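Tips from the bench, robot arm edition. Written fast because the Hesbridge arm ate most of my Sunday.

Short version – it dropped things, then it pushed things, then it refused to stop when I let go of the jog key. Three faults, one arm. Notes in the order I'd check them next time.

## Before anything else

- Hand on the e-stop before you power up. Not near it. On it.
- Press it once with the arm idle, every session. Mine clicked fine and did nothing – wire had backed out of the terminal.
- Never reach in to "just straighten" a part. Pause isn't off. Pull the plug.
- Drop the speed cap to 200 for testing. The Ullow controller ships at 500 and goes back to it after a firmware update, without saying so.
- Hair tied, sleeves up, dog out of the room.

## Block pick going down in the wrong spot

Program 258 in the simulator. Two blocks on a wood table, a pink one with a dark green one in front of it. Arm is meant to take the green and leave the pink alone. Mine came down on the line between them and shoved the both of them.

Things to check:

- Which block the camera thinks is nearer. When one hides most of the other's front, my Vieira software draws one big box round the pair and aims for the middle.
- Color threshold. Dark olive reads nearly black to it, so bump the exposure a notch before you touch anything else.
- Tool offset. Mine was still set for the old fingers. Dumb, but that was half of it.
- Blocks right at the bottom edge of the view. Slide the start pose back so you get the whole part in, then retry. 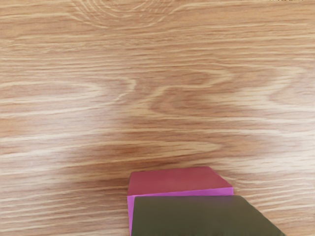
## Envelope pick, error 2627

Different job, same table. The code means "no grip confirmed" and the manual gives it one line. What I've learned so far:

- Paper is flat. Fingers want an edge to get under and there isn't one. Suction cup, or give up early.
- Flap open or flap closed, pick one and stick with it. An open flap in another color throws the outline off. Mine took the flap for a seperate part.
- Wood grain fools it too. Big swirls came up as edges. A plain mat fixes that in about a minute, and yes I should of done it first.
- Set the floor height a hair ABOVE the table. Too low and the arm keeps pressing down until the motor faults. That's how you crack a finger, or a knuckle if yours is in there.
- Don't clear the code and rerun. Clear it, home the arm, then rerun. Skipping home is what made it swing wide on me.

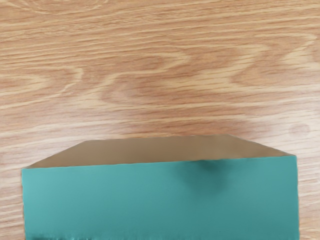 *Teal envelope, flap open, on the wood table.*

## Arm won't stop after key release

The scary one. Sticky key on the pendant, crumbs probably. Took the cover off, blew it out, wiped the contacts, ok since. If yours does it twice, bin the pendant – don't nurse it. Prurkwood sells the replacement cheap and it plugs straight in.

## Odds and ends

- Tape the reach circle on the real bench. Nothing you like goes inside it, coffee included.
- Write the fault code on the tape with the time. I lost mine when the log rolled over.
- Run it in the sim, then at low speed with no part, then with a part.
- Save the working offsets somewhere other than the arm.

Still to do: redo the e-stop wiring with proper ferrules, and get a mat texture into the sim.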